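# Before You Spend a Dime on Robot Help: Planning Tips for a Small Shared Kitchen or Workshop
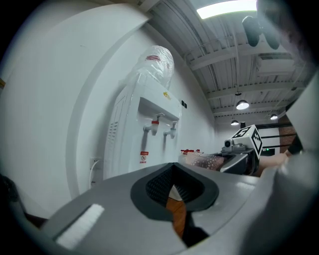

*Ha-neul Na*

I get letters every spring from people who share a kitchen, a break room or a little workshop and have decided that this is the year they will buy "something automatic." Sometimes it's a floor machine, sometimes it's an arm, and quite often they just want whatever will keep the water corner tidy and the cups put away. I love these letters! I also know how easy it is to spend the whole budget on the machine and then find you have no money left for the shelf it stands on, so I've gathered up the tips I keep sending out and put them on one page.

## Start with the chore

Write the chore down in one sentence, with the place in it. "Bring a cup to the water dispenser and fill it from the plain faucet" is a good sentence. "Help in the kitchen" is a bad one, and it will cost you, because every seller on earth has something that helps in the kitchen.

Then do the chore yourself with two hand-held grippers, or a pair of kitchen tongs if that's what you have. I mean it. You'll learn more in an afternoon than from a stack of brochures. A dispenser with its faucets set back in a recess looks like the simplest thing in the world until you try to reach in there without fingers, and if one faucet sits farther back than the other, try both. The red ring means hot, so leave that one out of your practice altogether and make your notes on the other.

## Measure the corner, twice

- Measure the depth of any recess as well as the width. Most people come home with the width only.
- Curved walls eat space. A boxy base pushed up to a curved wall leaves a wedge behind it that collects crumbs, and you lose that floor for good.
- Look up. Hanging lamps are lovely over a counter and a nuisance over anything with a raised arm. Measure from the floor to the bottom of the lowest shade and keep that number with your floor plan.
- Leave the vent grille on an appliance clear. Whatever clearance its manual asks for comes off the room you have for the new machine.
- Note which outlets are already taken and where the cords run. A cord coming down the wall to the floor is exactly where a wheeled base will want to go.

My friend A-yeong Yook keeps all this on the back of a calendar page, in pencil, and took it along to the Follosetti showroom when we went in June. It saved us from falling for a very handsome cart that would have been too wide for her doorway by the width of a thumb.

## A sample budget

The workshop kitchen on Yammine Street asked me to help them plan, and they've kindly let me share the figures. They had $1357 to spend, all in, and we split it up like this:

| Item | Set aside |
|---|---|
| Used tabletop arm, Bernico, with one gripper | $843 |
| Spare finger pads and a second gripper | $200 |
| Sturdy stand and wall bracket | $300 |
| Cord covers and hook-and-loop straps | $14 |

It comes out to the dollar, and I'll admit that makes me nervous. If I were doing it over I would ask for a cheaper stand and keep the difference in an envelope. Please keep an envelope! Something always wants a different screw.

## Where to spend and where to save

**Spend on the gripper.** The arm gets all the attention in the catalogs, but the part that touches your cups is the part you'll be cross with every day. Ask to try it on your own things, and bring the awkward ones: the mug with the fat handle, the bottle still in its plastic film (film slides, and it wrinkles under a pad), the old speckled enamel if you have any.

**Spend on pads.** Textured foam gives a nice grip and wears out. Ask what replacements cost and how they go on before you ask about anything else. Flisora sold us pads with a peel-off back, which I could swap while the kettle boiled.

**Save on the stand if you're handy.** Two people and a good saw can build one.

**Save on extras you can't name a use for.** I once paid for a carrying case. It holds onions now.

## Rent or borrow first

If a shop will rent you the thing for a couple of weeks, do that, and use it at the busiest time of day. Water corners are crowded places. People reach across each other, and somebody always stands right where the arm needs to swing. Stick a note on the wall and have everyone who passes write down what annoyed them. The complaints are worth more to you than the compliments, though it's nice to get a few of those too.

## Ask before you sign

1. Who fixes it, and do they come to us or do we ship it?
2. Can it be stopped by anyone standing nearby, without a phone?
3. What does it weigh with the stand attached?
4. Which parts can be washed?
5. What is the returns window, and who pays the freight?

Number five is the one I forgot on my own first purchase, and the freight going back cost more than my dinner table.

## One more about stickers

Read every warning sticker on the appliances you already own before you plan a machine around them. Peel nothing off. If one has faded, write to the maker for a fresh one, and copy what it says onto your planning sheet next to the measurements, so that whoever does the shopping has it in hand.

Next time I'll get to floor mats, and which of them a small wheel can climb.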